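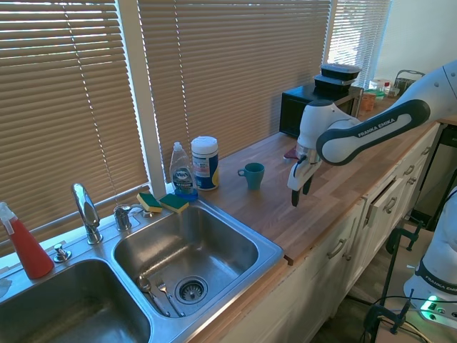 Filed under: Home & Kitchen, Opinion

I'm going to say something that gets me in trouble at dinner parties: I don't want a dishwasher. I had one for years. It was a Bovura, it cost me 800 dollars plus the guy to put it in, and when it died in August I stood there with a puddle creeping toward my socks and felt, mostly, relief.

My sister thinks I've lost it. She runs hers twice a day and talks about it the way other people talk about their dog. And look, she has three kids and I have none, so I get it! If I had that many cereal bowls coming at me before 7 a.m. I'd probably sing a different tune. But there are two of us in my house, and we own maybe more plates than we should, and for most of the week the machine was a cupboard for dirty things. You'd want the good knife and it would be in there with egg on it. So you'd fish it out and wash it by hand, standing right next to the machine you bought so you wouldn't have to.

Then there was the rinsing. The manual said don't rinse. Everybody I know rinses. I rinsed too, because the one time I didn't, a piece of spinach got baked onto a wine glass so hard I think it's part of the glass now.

What I do these days is wash up after supper with the radio on. It takes me 12 minutes if we had something simple, longer if there was a roasting pan, and I've come to like it a lot more than I'd admit to my sister. My hands get warm. I'm not looking at my phone (I dropped it in once, which cured me). Some of the best talks my husband and I have had this year happened with one of us washing and the other one drying and neither of us looking at the other. You can say a hard thing to a person who's busy with a colander.

I know the argument about water. People bring it up with real joy, like they've been saving it. A full machine uses less than a running tap, fine, I believe it. I fill a tub and I don't leave the tap going, and I was never once running a full machine anyway. I was running it half empty because we were out of forks.

The other thing people say is, what about when you sell? We live over in Godgate, where every kitchen for sale seems to have been redone by the same person on the same weekend, and a neighbor told me a gap under the counter would knock 2,000 off the price. Maybe so. I'm not selling. I put a shelf in the gap and keep potatoes there, and a big stockpot that never had a home before.

I'm not telling you to rip yours out. If it works for you, great, run it all day. I only get cranky about the idea that every small chore is a problem waiting for somebody to sell you the fix. I spent 50 dollars on a decent rack and some good towels, and that was the whole remodel. The towels shed a bit for the first few washes, so don't dry your glasses with them right away.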